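Flandungate gripper trial – second progress report

Hello Akinyi, and thanks for letting me send this a bit late. Dace wanted the October numbers in before I wrote anything, and she was right, they change the picture quite a lot.

Quick reminder of where we'd got to. The money from Vanags pays for us to compare 3 grippers on motor strip-down: the Comstead two-finger one with the ridged pads, the same gripper with smooth rubber pads, and the three-jaw one we already had on the shelf at Starncombe. We're looking at which of them can hold and steady the parts of an opened motor well enough that a person doesn't have to step in.

So far we've logged 3,015 grasps. I'd promised you fewer than that by this stage, so I'm pleased! Most of them are on the easy stuff (end covers, loose screws, the outer shell), and all three grippers do fine there. The rotor is where it gets interesting. The three-jaw can't get down past the windings without touching the copper, and Urmas has now stopped using it for anything inside the body. We'll still finish its cover tests so the comparison is fair.

The ridged pads have been the happy surprise. I thought they'd mark everything and slip on anything shiny, and they do leave the odd faint line on softer metal, but they grip the hub far better than the rubber ones. Algirdas has also been trying one finger on its own as a sort of prodder, to press on the hub while the other stays out of the way. It needs much less room than a full grasp, and I'd like to keep going with it.
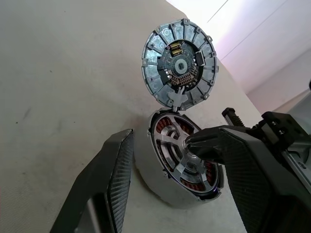

One fingertip on the rotor hub, with the end cover and its circuit board behind the motor body.

The wrist camera is a mixed bag. It's lovely for seeing where the fingertip has gone, less lovely when the fingertip covers the very bit you want to look at. Povilas is keen on adding a second camera off to the side, fixed to the bench, and has borrowed one to try. Bright metal is still a nuisance too – the hub throws highlights and the software sometimes takes one for an edge. Turning the exposure down helped a bit.

Now the less good news. We lost 23 hours of arm time to a controller fault, which ended up being a cable worn through at the elbow. It's been replaced, and we've rerouted the new one along the outside. We also threw out 273 grasps from the rubber pad runs after Dace spotted that the force limit had been set wrong. They'll be redone before the next report.

Spending is on track apart from the cable and a spare set of pads, both small. Could you let me know whether the second camera can come out of the equipment line, or whether you'd want a separate request? Povilas has a quote ready either way.

Next up are the rubber pad repeats, then the smaller motors, which have a lot less room inside. You're very welcome to come and watch – mornings are best, as the arm is usually running by half nine.

Urmas sends his regards and says the spreadsheet you asked for is in the shared folder.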